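Language-Conditioned Button Pressing with Distractors
Project report, Paltulholm Robotics Course
Submitted April 2, 2022

1. Task

The policy gets one typed instruction naming two buttons in order, for example "press the pink button, then the green one." It has to press both and touch nothing else. Earlier work on the Orneo task set used a bare tray with buttons only. We wanted to know how much the success rate drops when small objects share the tray, above all objects that match a button in color.

2. Setup

All trials use a shallow plastic tray on the counter next to the sink. The buttons stay in one layout within a block of trials. Distractors are placed by hand from a printed list and left alone until the block ends. We did not try to control the background.
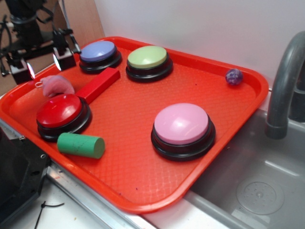 Figure 1. Tray with four buttons and distractors, gripper at upper left.

The red block is the hard case. It lies against the base of the red button and has nearly the same hue, so a model that segments by color tends to merge the two. The green cylinder is less of a problem, being darker than the lime cap in our color space. The plush toy and the purple ball were included to test small, irregular shapes.

3. Method

We collected 119 demonstrations by teleoperation and held out 35 for validation. The policy is the Qiu baseline with its image encoder frozen. Only the language adapter and the action head were trained. Images come from a fixed camera, and the layout is read once, before the first press. 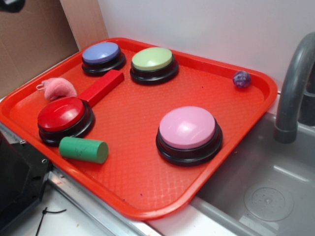

Reading the layout once keeps the arm from hiding a target halfway through, but it also means that a button pushed out of place is never found again. We counted a trial as failed if the gripper touched a distractor, even when both presses were correct.

4. Results

Success with distractors was 79 percent on the held-out instructions. Most failures came from instructions that named red first - the predicted press point drifted off the cap toward the block. Raising the approach height by 2 cm reduced contact with the block but made the presses slower. Blue and pink gave no consistent errors.

5. Open issues

The language side was barely tested, as all instructions follow one template. Block positions should also be varied more before the red result is trusted.

Comments (2)

fitavville_lab: Did you try unfreezing the encoder? We saw the same drift on red with a frozen one.

traygrid: Is the distractor list going to be posted? Would like to repeat section 4 with a white tray.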